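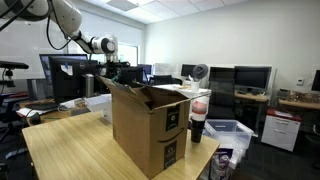

A robot arm reaching over a table. The black part hanging down at the end is its gripper, and there's an open cardboard box on the table.

How does a robot know where to put its hand?

Pick up a pencil. Go on, any pencil.

Done? That took you a second or so and you didn't have to think about it. Your eyes found the pencil, your brain sorted out the distance, your arm went there and your fingers closed. Easy.

Now imagine you have to write down EVERYTHING you just did, for somebody who has never seen a pencil, doesn't know what a table is, and will do exactly what you say even if it's silly. That is the job of the people who write robot software. Software just means the instructions that run on a computer. The metal and plastic bits you can touch are called hardware.

This page is all software. If you wanted motors and gears, go to the page called What's Inside an Arm.

Part one: looking

A camera doesn't see a box. Sounds odd but it's true. A camera makes a picture, and to a computer a picture is a huge grid of little coloured squares called pixels, and every square is only numbers. How much red, how much green, how much blue. That's all.

So the first bit of software has to look at all those numbers and work out which squares belong to the box and which belong to the table. The grown-up word is perception. It means making sense of what comes in.

One way to do it is to show the computer lots and lots of pictures where a person has already drawn round the box. After a while the software gets good at spotting the next one by itself. Savvas Xenos, a programmer at Numholm, drew round boxes in 541 pictures for his first try. Boxes from the front, boxes from the side, boxes with the lids up. Then he tested it and it was brilliant at boxes and also thought his lunch was a box. (It was in a brown paper bag. Fair enough really.)

He added pictures of paper bags with a label saying NOT A BOX and it got better.

Rooms are hard for this kind of software. Look at the photo again and see how much is in it. Screens, chairs, papers, a tumbler, a mug. You know straight away which one is the box. The computer has to work it out every single time, and it has to do it again when somebody moves a chair.

Try it yourself: hold a cardboard tube up to one eye, shut the other one, and find three things in your room that are the same colour. Hard to tell what they are when you only see a little piece, isnt it?

Part two: how far away?

Knowing what something is doesn't tell you where it is. The robot needs three numbers. How far left or right, how far forward or back, how far up or down. With those three you can name any spot in a room.

It's a bit like the squares on a treasure map, only with an extra number for height.

And the robot has to measure from somewhere. Usually from its own base, the place where the arm is bolted on. If somebody bumps the camera, even a tiny bit, all the numbers come out wrong and the gripper goes confidently to the wrong place. So programmers run a check called calibration. The robot moves to some spots it already knows, the camera looks, and the software compares the two. At Numholm they do it in the morning before anything else. Takes 4 minutes if you don't get interrupted.

Try it yourself: shut one eye and try to touch the tips of two pens together, arms stretched out. Now do it with both eyes open. Two eyes give your brain two pictures from slightly different places, and it uses the difference to judge distance. Some robots have two cameras to do the very same trick.

Part three: planning the way there

OK. The software knows there's a box and knows where it is. Can the arm just go straight there?

Nope! There might be something in the way. A straight line could go right through a computer screen. The arm also has an elbow, and even if the hand misses everything the elbow might not. You know this if you've ever reached across the dinner table for the ketchup and got your sleeve in the gravy.

So there is a piece of software called a planner. Its job is to find a path, a safe one, before the arm moves at all. Here's how one sort of planner works.

It pretends. Inside the computer is a make-believe copy of the room with a make-believe arm in it. The planner tries a pose. Does the arm touch anything? No, keep it. Tries another. Touches the screen, throw it away. Tries another. Bit by bit it joins the good poses up like a dot to dot until there's a path from start to finish.

Grigoris Fragkou looks after the planner at Numholm. It's called Zalano. One time it tried 145 poses and kept 129 of them, and he was pleased because the path that came out was short. Sometimes planners find very peculiar paths. Perfectly safe, nothing touched, but the arm swoops up and round like it's waving at a bus. The computer doesn't mind looking daft. You have to tell it you'd like a short path as well as a safe one.

Try it yourself: put a cup on a table with some toys in front. Ask a friend to shut their eyes, then give them instructions to reach the cup without knocking any toys over. "Up a bit. Left. Stop. STOP." You're the planner.

Part four: doing it, and checking

Now the arm moves. But the software can't send one order and go off for a biscuit. Arms are heavy, joints bend a little, things don't go exactly to plan.

So there's another bit called control. Control asks the same question over and over, very fast. Where should I be? Where am I? What's the difference? Then it gives the motors a small push to make the difference smaller. And asks again.

That going round and round is called a feedback loop. You use them all day. When you walk along a kerb you don't work out the whole walk first, you wobble left, feel it, lean right. When you run a bath and it's too hot you turn on a bit more cold and feel again.

If the push is too small the arm is slow and dozy. If the push is too big it shoots past, comes back, shoots past the other way, and ends up wobbling like jelly. Finding the right amount is called tuning and it can take a whole afternoon. Grigoris says the wobbly ones are funny the first time.

Part five: when it goes wrong

It goes wrong a lot. That's normal, and it's most of the job.

When a program has a mistake in it we call that a bug. To find bugs, programmers make the robot keep a diary. The proper name is a log. Every time the software decides something it writes a line. Saw box. Planned path. Started moving. Stopped. Then if something odd happens you can read back through and find the line where it all went funny. Savvas uses a tool called Raltex that draws the log as coloured lines on a screen, much quicker than reading it all.

Once the box flaps caused trouble. When a box is open the flaps stick out, and the software thought the flaps were the top of the box, so it planned to grab too high up. Gripper closed on air. The log said "grasp finished" quite happily. So they added one more check after closing: is there anything in my hand? If not, go back and look again.

Very simple check. You do it too, your just so quick you don't notice.

Words to know

Software: instructions that a computer follows.
Pixel: one tiny coloured square in a picture.
Perception: working out what the camera is looking at.
Calibration: checking that the camera and the arm agree about where things are.
Planner: software that finds a safe path.
Feedback loop: do a bit, check, fix, do a bit more.
Gripper: the robot's hand.
Log: the robot's diary.
Bug: a mistake in a program.

Things to do

Write instructions for making a jam sandwich and get a grown-up to follow them EXACTLY. If you forgot to say open the jar, they have to stand there.

Draw your bedroom from above on squared paper. Mark your bed and your door, then draw a path from one to the other that doesn't go over anything. Can you find a shorter one?

Next page: Coppens, the robot that sorts socks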